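Flindent Gripper Kit, Set-up Guide
February 2019
By Fotini Tzavaras

Section 4. First pick with a light object

Before you begin this section, the gripper must be mounted on the wrist and the cables must be connected as in Section 3. The arm must be able to reach the table without pulling any cable tight. If you bought the kit with the Simitz mounting piece, check again that its 2 long screws are tight.

1. Switch on the controller and wait until the light on the gripper is steady.

2. On the teach pendant, open the menu Tool and choose Flindent Light. Do not choose Flindent Standard. The standard setting closes with more force and it is made for boxes and metal parts.

3. Enter the tool code 1232 and press Save. The code is the same for all kits of this model.

4. Set the speed to the lowest value. Keep this value until you have finished step 9.

5. Put the object on the table inside the reach of the arm. We recommend an object which is thin and not heavy, for example a pair of glasses with a wire frame. If the gripper can pick this, the heights are set well.

Caution: Use old glasses for the first trials. The kit warranty does not pay for objects damaged during set-up.

6. Turn the wrist until the two fingers point straight down. The pendant accepts wrist angles from 0 to 359 degrees. To change the direction of the grip from along the table to across it, add 90 degrees.

7. Lower the arm in small steps until the finger tips are just above the object. Stop there and save this position as Hover.

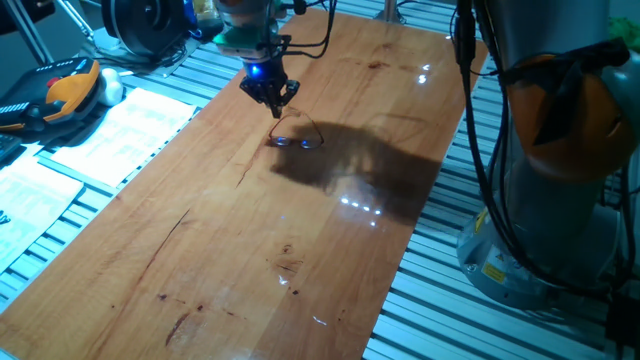 Does the gripper need to be calibrated again when I change the object?

Only the closing width must be set again. The Hover position can stay if the new object has the same height, and the tool code does not change.

8. From Hover, open the fingers a little wider than the part you want to grip. Go down slowly and save the second position as Grip. The tips should not press on the table.

9. Close the fingers with the key Close Soft, then raise the arm back to Hover. If the object slips, go back to step 8 and save Grip a little lower.

Note: A table with a glossy finish can reflect the room lamps. If you use the optional Gundano camera, turn the lamps away from the table or make them weaker before you teach the positions.

Note: In a cell with a second arm, park that arm and lock it from its own pendant. The Flindent software does not know the position of other arms.

Caution: Keep your hands away from the fingers when the gripper is powered, also when the arm is standing still. Press the red stop button before you move the object by hand.

10. Save the program under a new name. You will load it again in Section 5, where the speed is increased.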